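Playroom corner with a marble floor: what do you do about cushions and mats?

Climuser
Monday, December 30, 2024
We have one room downstairs that does for everything. The floor is polished marble, which was there when we moved in and is staying. Our daughter is 4 and plays in there most of the day when she's home. I'm trying to sort the room before term starts and I've got three questions.

First, cushions. She has a small painted chair, and the seat is hard, so we put a cushion on it. It slides off every time she gets up. Ties or no ties?

Second, the mat by the door. Everyone comes in that way and it never stays flat.

Third, the toys. There's one tall plastic bin and she can't see what is at the bottom of it, so it all ends up on the floor beside it.

Budget is small. I'd like to use what we've got.

Zerik
Ties. Two lengths of ribbon sewn to the back corners and knotted round the uprights of the chair. Takes ten minutes. Don't bother with the sticky pads, they pull paint off.

Pan
I'd disagree on ties. Mine chewed them, then tripped on one. A square of the rubbery drawer liner under the cushion works just as well and you can rinse it. If the cushion is one of those bobbly fleecy ones it will grip the liner fine.

Zerik
Liner is all right on a flat seat. It's no good once the child starts dragging the chair about by its back, and they all do.

Nimell
Can you put some pictures up? Hard to say anything about the mat without knowing how the door sits, and the bin might be fine if it's in the right place.

Climuser
Two from today.

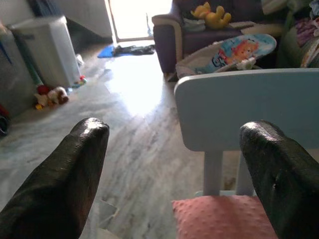
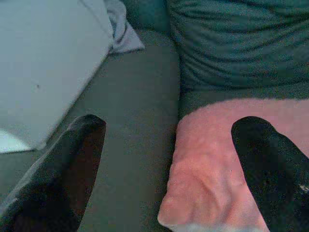

The chair gets moved several times a day, so Zerik has a point about dragging. She takes it to the doorway in the morning for the sun and then wants it back by the wall after lunch. I've measured the seat and a cushion 9 inches across would sit inside it with nothing hanging over. The one we use was bought for a bigger chair. I could unpick it and take it in but I've never sewn that dotty sort of fabric and I'm told it creeps under the foot of the machine.

Pan
It does creep. Pin it every inch or use clips, and sew slowly with a longer stitch. Cut it outdoors or over the bath, the fluff gets everywhere. I made a set of 18 baby blankets out of it for a school fair and I was still finding pink fluff in the hoover at Easter.

Nimell
Right, the room. The bin is against the left wall and that's a sensible place for it, well out of the way of the door. My objection is the height. A tall bin is good for long things and balls, and bad for small toys. Keep it for the rods and bats and whatever else is long, and get a shallow tray for the little ones. An old roasting tin will do.

On the mat, I would take it up altogether. A loose mat on polished stone in a doorway is how my mother broke her wrist. If you must have one, get a heavy one with a rubber back and wash the floor underneath first, as dust stops it gripping.

Zerik
Taking it up is a bit much. People will walk grit in and that scratches marble worse than anything. Put proper underlay beneath it, cut an inch smaller than the mat all round. And stop leaving cloths on it. That's asking for someone to catch a foot.

Nimell
You can have a mat on the outside for the grit.

Zerik
If there's cover outside. There might not be.

Climuser
There isn't, it gets rained on. I'll try the underlay. Point taken about the cloth, it's for wiping shoes and it needs a hook.

The roasting tin is a good idea. We have one that's too big for the new oven.

Pan
What are you cleaning the floor with? I ask as you've got a lot of light coming in from that door and marble shows every smear. We used vinegar for a year and it took the shine off in patches.

Climuser
Plain warm water and a drop of washing-up liquid. Is that wrong?

Pan
No, that's fine, but go over it again with clean water or it goes slippery. Never vinegar, never lemon, nothing for limescale. We were quoted 900 to have ours repolished and we've put a rug over it.

Nimell
Agree with Pan on that. Also put felt under the chair legs if it's being dragged about. Check it every few weeks, it picks up grit and then it's as bad as no felt.

Zerik
Felt makes the chair slide more. With a small child climbing on it I'd use rubber ends.

Nimell
Rubber ends leave black marks on pale stone.

Zerik
You can get clear ones, or white.

Climuser
I'll look for clear ones in the hardware shop. So the plan is to cut the cushion down, try the drawer liner first and add ties if it still moves, underlay for the mat, hook for the cloth, roasting tin for the small toys. The bin stays where it is.

Does anyone know if the dotty fabric can go in the dryer once it's been recut, or will it go hard?

Pan
Low heat only, and take it out slightly damp. Hot dryers flatten the dots. Wash it on its own the first time.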